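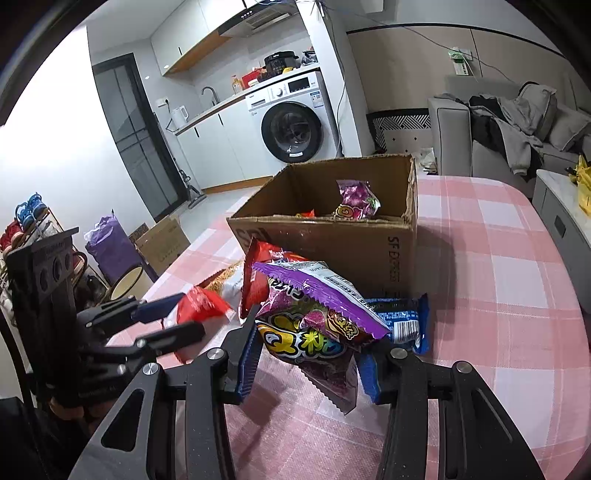

Plukari Football Throwing Machine
by Aaltonen

$2,095
Ships in two boxes. Battery included.

If you've ever tried to run a receiver drill with one tired quarterback and a line of kids waiting their turn, you already know why we get excited when one of these comes through the door. The Plukari throws a tight spiral, puts it in the same spot again and again, and never asks for a water break. We've had one on our practice field since last season and people still wander over from the other end to see it go (and then they want a turn, every time).

It's a two-wheel machine. You set the ball on the feed tray, push it forward with the handle, and the wheels grab it and send it out. The wheels sit at a slight angle to each other, and that's where the spiral comes from. Older machines we've used had a habit of spitting out a wobbler whenever the ball was a little soft. This one is much more forgiving, though you should still pump your footballs up properly before a session!

How far does it throw?

At the top setting, a full-size leather ball goes 40 yards in the air. That's plenty for go routes and post routes with high school players. For punts and kickoffs, tip the head up until the angle marker reads in the red zone and you'll get a high, hanging ball that returners can settle under. It turns end over end if you load the ball crosswise with the kick tray, which comes in the box.

At the bottom setting it's a soft toss, gentle enough for a beginner standing a short way off with their hands up. There are 8 speed settings in between and including those two, and the dial clicks into each one so it won't creep while you're loading.

What we like most

The swivel. Oh, the swivel! The head turns freely on its stand, and there's a grip on each side, so one person can follow a receiver through a route and let go of the ball at the right moment. It takes a few tries to learn how much to lead a runner. After that it gets fun in a way that is hard to explain to anyone who hasn't stood behind one. If you want the ball in the same place each time, tighten the collar under the head and it stays put.

We're also big fans of the wheels themselves. They're 15 inches across, air-filled, and soft enough that your good game balls don't come back scuffed. Check the pressure before each use with the little gauge clipped to the frame. Too much air and the throws get harsh, too little and they drop short.

And it's quiet! You can stand next to it and coach in a normal voice.

From the practice field

Seija Nurmi coaches receivers and defensive backs and has been using the Plukari since spring. She sent us her notes, and we've pulled a few bits out:

"I use it most for the catches you don't get enough of in a game. Low and outside, back shoulder, high ones in the corner. I lock the collar and we do the same catch until it's boring, then I move it one click.

"The defensive backs got more out of it than I expected. I put a receiver between them and the machine and they have to find the ball late.

"My one complaint is the feed handle, which is a bit short if you have big gloves on. In September it didn't matter. Later in the season it did."

We passed the note about the handle on to Aaltonen, and a longer one is now sold as a spare part. It swaps in with a single bolt.

In the boxes

Box one: throwing head with both wheels fitted, feed tray, kick tray, pressure gauge, hand pump
Box two: three-leg stand, transport wheels, battery, charger, rain cover, wrench, printed manual

Setting up

The first build goes best with two people, as the head is heavy and has to be lowered onto the stand. Spread the legs fully and push the foot pins into the turf. On a gym floor, use the rubber feet instead. Drop the head onto the post, tighten the collar, connect the battery and let the wheels come up to speed before you feed the first ball. Give it a moment between balls too. If you rush, the second throw will be shorter than the first.

Keep hands, sleeves, drawstrings and hair away from the wheels while they're turning, and don't let anyone stand in front of the head unless they're ready to catch. An adult should be doing the feeding at all youth sessions. Switch off and wait for the wheels to stop before you change trays.

Ball sizes

Official, youth and junior footballs all work. For the two smaller sizes, move the right wheel inward one notch using the wrench. Foam balls tend to get squashed and fly anywhere, so leave those for the backyard.

Goes well with

Sandero ball cart. Rolls over grass without tipping and parks right beside the feed tray.
Lerkaseo target net. Hang it from a goalpost or its own frame, and you can work on your aim with the machine before the players show up.

Care

Wipe the wheels with a damp cloth after muddy sessions. Charge the battery after each use, and top it up now and then over the winter. Store it indoors with the rain cover off so it can dry out. Spare wheels, tubes, trays and the long feed handle are all listed on the Aaltonen parts page.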